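Workshop notebook, Plandale - May, afternoon

Drying racks, second go

Spent most of the day on the dish rack question and I am far happier than I was this morning! Giang Lưu had been saying for ages that we ought to treat the rack as part of the washing-up and stop thinking of it as the place where plates end up afterwards, and she's right. How it's built decides how you load it, and how you load it decides whether you spend the evening with a tea towel in your hand.

Black cloth on the table again. Toàn Triệu wanted the white one, but dark cloth hides the creases and I like it against that blue-green wall. He has been promised the white one for the mugs.
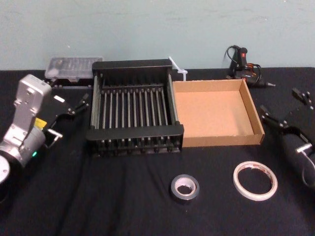 Notes on the black rack

Wider than it is deep, so it should suit the long side of the sink in the Dullmont kitchen, where the old one always hung over the edge. Solid end rails front and back, slats at the sides. I love the open sides - air gets through and so does a cloth when you wipe it down. The solid rails I'm less sure of. Giang thinks they will show every splash of hard water, and she has lived with Dullmont water longer than I have.

Drip test from this morning, different rack (the Brolleck one, back on the shelf now): 18 plates, 200 ml caught in the tray. More than I'd have guessed, and the tray was level, I checked it twice. Want the same plates and the same washing-up bowl for the black one or the numbers mean nothing.

Loading order to try:
big plates at the back, all facing the same way
bowls tipped well forward, never flat
glasses last

Toàn says his family always put bowls in first. Fine, we'll run both, and he can do the washing!

Still to do: ask Tô if they sell a spare tray on its own. Measure the Dullmont worktop properly, between the tap and the wall, with the kettle moved out of the way. Find the other tape measure, the one with the readable end.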